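Is a maple top worth it for a play table?

Posted by kindby_mom in Workbenches & Tables

I want a wooden top for a low table where my twins can play with shape blocks. A seller on Hiravora has a maple board for $60 and swears it "never needs finish." The pine one is $19. Is maple really three times better, or am I paying for the word? They bang things. There will be juice.

Torben Ostermann
Anybody who tells you a board never needs finish is selling boards. Bare maple takes a stain like any other wood, and juice will find it. It is a lot harder than pine, I'll give them that. Pine dents if you look at it wrong.

What I'd question is whether you'd notice. Blocks that size don't weigh anything. Compare the grain in the listing with this before you pay, and ask for a photo of the actual board, front edge included. 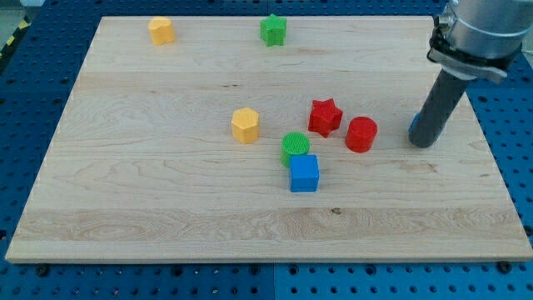
Maple board with shape blocks on it. Small knot near the lower middle.

The wavy streaks near the front are what sellers like to call "figured" and charge extra for. Kids don't care. I'd pay for flat and dry, and I'd bolt it down whatever you buy, with the heads sunk below the surface so nobody scrapes a wrist. Leave a little slack in the holes too. A wide board moves between February and August and it will crack if you pin it tight.

drorkell
maple all the way. my grandmother's table is from 1882 and still perfect

Fröhlich_shop
I doubt the 1882 table went that long with no finish on it. Two thin coats of a water-based clear coat, light sanding between, and let it cure as long as the can says, even if it feels dry sooner. I paid $40 for a maple offcut at a cabinet shop, so I'd call around before giving Hiravora $60. Check for warp with a straightedge. Mine rocked, and I didn't see it until I got home.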